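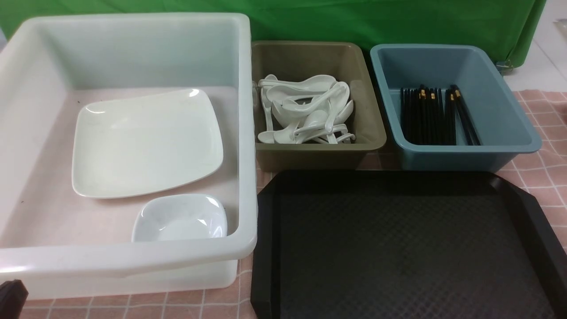 白色陶瓷方盘与小方碗，放在半透明塑料箱内。

方形餐具是指口沿轮廓为正方形或近似正方形的盘、碗、碟等食器，多以陶瓷制成，也有漆木、玻璃、金属和密胺制品。与圆形餐具相比，方形餐具在成型和烧制上都更费工夫，历史上产量一直较少，却留下了许多极有意思的器形：委角方盘、四方斗碗、倭角攒盘、可以严丝合缝叠进食盒的小方碟，几乎每一种都能讲出一段饮食史。

名称
中文里对这类器物的叫法并不统一。四角削去尖端、折成小斜面或内凹曲线的，旧称“委角”或“倭角”；四壁斜直、口大底小、形如量米之斗的，称“斗碗”“方斗”；多件拼合成一组的，称“攒盘”。现代商品目录里则大多直接写作“方盘”“方碗”，四角呈圆弧的另加“圆角”二字。日语中的“角皿”所指大致相同，但也包括长方形的烤鱼盘。

历史
早期的方形食器以青铜和漆木为主。木板可以拼接，方形对木工来说相当自然，陶工的处境却正好相反：陶轮天生适合做圆器，要得到四个角，就得先拉成圆坯再拍方，或者用泥板镶接，或者用模具印坯。明清时期景德镇把这类器物归入“琢器”，与轮制的“圆器”分工明确，工匠各有专长。镶接而成的方器最怕接缝开裂，一件四壁平直、四角利落的旧瓷方碗，至今仍让懂行的人看得入迷！

日本茶席料理对方形向付的偏爱，也推动了这一器形的发展。织部一路的方形器常在一角施绿釉，其余部分画铁绘，盛上几片生鱼便十分好看。

欧洲的情况较为分散。沿海小镇科拉诺（Corano）的陶坊长期生产一种浅口方碟，当地人用它盛橄榄和腌鱼。镇上的陶器陈列馆现藏各式方形食器1,992件，其中以马尔尼斯（Marnis）窑的白釉方碟最受喜爱，釉面微微泛青，底部常留有三个支钉痕，翻过来看比正面还耐看。马尔尼斯窑停烧以后，模具转入里莫达里（Rimodari）工坊，部分器形一直沿用下来，只是碟沿略微加高，四角也收得更圆。 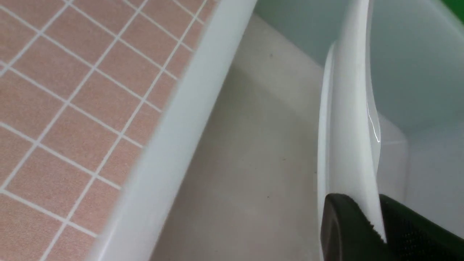 成型工艺
方形餐具的常用成型方法有以下几种。

泥板镶接：把陶泥擀成厚薄一致的泥板，晾到半干后裁切，用泥浆粘合。这种方法最能做出锐利的棱线，适合四壁平直的深碗，对干燥速度的要求也最高。

印坯：将泥片压入或覆在模具上，待收缩后脱出。浅盘多用此法。素烧过的陶模和石膏模都能用，前者耐磨，后者吸水快、细节清楚。

注浆：把泥浆倒入石膏模，待模壁吸附出足够厚度后倒出余浆。曲面侧壁的小方碗很适合注浆，缺点是角部容易积浆，做出来四角偏厚。

高压注浆与等静压：现代工厂的做法，坯体密度均匀，变形明显减少。里莫达里工坊保留着一条手工印坯线，一只方碟从擀泥到出窑需经18道工序，光是修沿就要分几次进行。

烧制与变形
方形器最迷人的难题在窑里。坯体受热收缩时，圆盘的应力沿圆周分布得比较均匀，方盘则容易集中到四角，于是边的中段向内收，角向上翘，出来的盘子放在桌上会轻轻晃动。老窑工的对策是预先“让形”：把四边做得略微外鼓，让它在烧成中自己收直。鼓多少全看泥料和窑温，写成数据也未必能搬到另一座窑去用。

圆角设计大大缓解了这个问题，还带来别的好处。釉在尖角处容易流薄，露出胎色；角一旦圆了，釉层便能均匀包裹过去，光泽也更连贯。日用方盘绝大多数采用圆角，正是工艺与使用两方面互相迁就的结果。

白釉上偶尔出现的细小深色斑点多来自原料中的铁质，或窑内落下的杂质。工业生产用除铁机加以控制，手工坊则常常保留，有些买家还专门挑有点子的。

使用
方形餐具在桌面上可以并排紧靠，几乎不留空隙，因此特别适合托盘、食盒和小桌。它的四角为摆盘提供了天然的参照：菜肴可以居中，也可以沿对角线排开，把蘸汁留在一角。点心、寿司、切块豆腐等本身带棱角的食物放进去格外精神。

不便之处也很实在。汤汁多的菜从方碗里舀到最后，勺子总够不着角落；用圆形蒸锅蒸方盘，则要先量好对角线。选购时常有人只看边长，边长合适而对角线超出，盘子就放不进去。

清洗时应留意内角，油渍和淀粉容易积在弧面转折处，用软刷比海绵省力。叠放时同尺寸的盘子宜四角对齐，错开角度会使受力集中在几个点上，釉面容易擦伤。碗和盘分开叠更稳妥。

收藏与研究
方形食器长期被当作成套餐具里的配角，单独的著录不多。卡泽米（Kazemi）版《方器图录》是少见的专门图册，收录器物106件，每件都附有底足和转角的剖面线图，对辨认镶接与印坯帮助极大。图录初印300册，后来的重印本补入了马尔尼斯窑的残片标本，其中几片还能看到接缝处的指纹。

科拉诺每年八月举行开窑集市，届时超过十家陶坊会在码头旁摆出当年的方碟，次品按篮出售。翘了角的碟子常常最先卖完，当地人拿回去垫在花盆底下，或者挂在厨房墙上。

参见
琢器
攒盘
向付
印坯成型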